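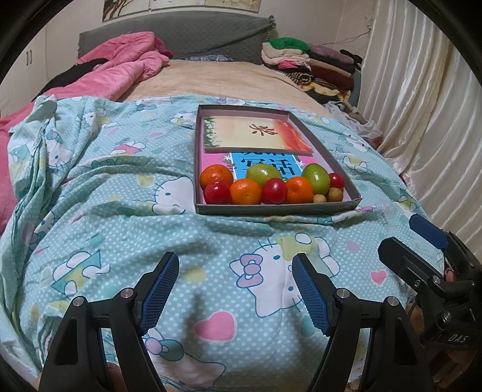 *Tray of small fruit, on a bed. Clearing something like this is one of the chores on the list.*

**Wanted: people who do housework, to help us find out whether machines can**

Natora is looking for 48 people to take part in a home chores study, starting in January. It's paid, it's part-time, and you don't need to know anything about robots. We would slightly prefer it if you didn't.

You'll have seen the films. A machine folds a towel, sets down a cup, and a voice tells you that you'll never tidy up again. What you don't get told is how many goes it took, who put the towel there, or what the rest of the room was like. I have been reading makers' claims for a living for eight years and I've yet to see one tested in a bedroom with a heap of clothes against the wall and a blanket half over the bed.

So we want to test a few. Picking up a mandarin is a fair start. Picking up a cherry tomato without splitting it, on a tray that sits on a soft duvet and tips when you lean on it, is closer to the sort of thing people do at home without thinking. Then there's the folding, which I expect to go badly.

**What you'd be doing**

You would do ordinary chores in your own home with a hand-held gripper, two fingers and no more, so that we have a human score to set against the machine's. You'd do each chore again with your bare hands. The chores are:

- moving fruit from a tray to a bowl, one piece at a time
- folding and stacking clothes
- straightening a duvet and a blanket
- putting books and cards back where they live
- two shop-floor jobs, shelf filling and bagging, done at our unit on Tshabalala Road

Later on, you'd watch recordings of the Vasel and Zultimgate machines at the same work and mark them. Marking is pass or fail. There is no box for "promising". If the plum ends up on the floor, that's a fail, however nicely the arm moved on the way.

**Who we want**

Anyone over 18 who does most of the chores where they live. Cleaners, carers, shop staff and parents are very welcome. Small flats and crowded rooms are fine, and please don't tidy up for us — a clear floor and an empty worktop are what these machines have had all along. You'll need enough grip strength to squeeze a sprung handle for ten minutes or so at a stretch, and we'll offer a lighter one if that's a problem.

We can't take people who work for a robot maker, or who live with someone who does.

**Pay and hours**

£1,557 in total, for 47 hours spread over three months. You choose most of the hours. The shop-floor sessions are on a Tuesday evening. Travel is paid on top. If you drop out partway you keep what you've earned up to then.

Recordings show your hands and whatever is near them. You can have any of it wiped, and you needn't say why.

**What happens to the results**

We publish them, good or bad. Both makers have agreed to that in writing. If a machine does well I'll say so, with some surprise.

**How to apply**

Write to Busisiwe Motaung at the Natora office with a few lines on the chore you like least and how long it takes you. No CV. She will ring you for a short chat, and after that there's a trial hour, which is paid whether or not you join.

Questions about the marking should come to me.

Roscoe Wojcik
Study lead, Natora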